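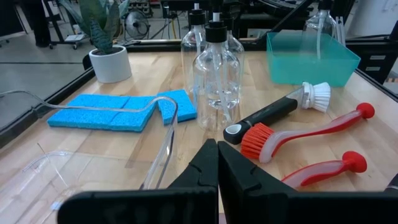
Sponges, brushes and pump bottles on the bench, with the gripper over them.

Washing-up things, May

Back at the bench by 7. Wekesa Mwakyusa had the kettle on and wanted to argue before I'd got my coat off. His view is that a machine will do the washing-up in his mum's kitchen before his youngest leaves school. Mine is that it can't yet be trusted to tidy the sink, never mind wash anything in it. We have had this out before and I expect we will again.

The work is tidying and nothing grander. Brushes, sponges and bottles get picked up and put where they should go. I do the same job at home every night without looking, usually with the radio on.

The pump bottles bother me most. Clear plastic, with a thin tube down the middle, standing on pale wood. I can find the edge of one because I know what a bottle is. Clear tubing lying across the sponges is the same sort of trouble. Sponges I worry about less. They are bright blue and they don't mind being squeezed.

Wekesa says brushes are easy because they have handles. I said a handle only helps if you come at it from the right side, and brushes left on a bench point any way they like. He wrote that down, which annoyed me, as I'd meant it to end the matter.

Read the Sakunell leaflet over lunch. It promises a kitchen helper "for every home" and doesn't once mention a wet plate. The Clarov one is more careful and talks about shop floors: stacking, sorting, putting bins back on shelves. I can believe in that sooner. A shop floor can be laid out to suit the machine. My kitchen has a drawer that only opens if you lift it.

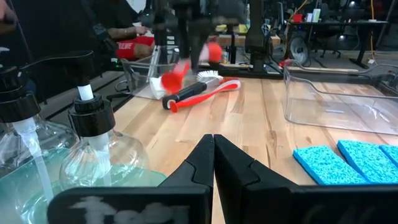

After lunch

Green liquid in the glass dispensers. I wouldn't hand either of those to a machine at home yet. A dropped sponge is nothing, but a dropped bottle is half an hour on your knees with a dustpan.

Two arms is the sensible way to do it, all the same. I hold the bowl with one hand and scrub with the other, and I can't think of a kitchen chore I do properly with one.

Wekesa asked what I'd pay for a machine that only put things away. I said 479 pounds and he laughed. Left at 4. Need washing-up liquid and bread.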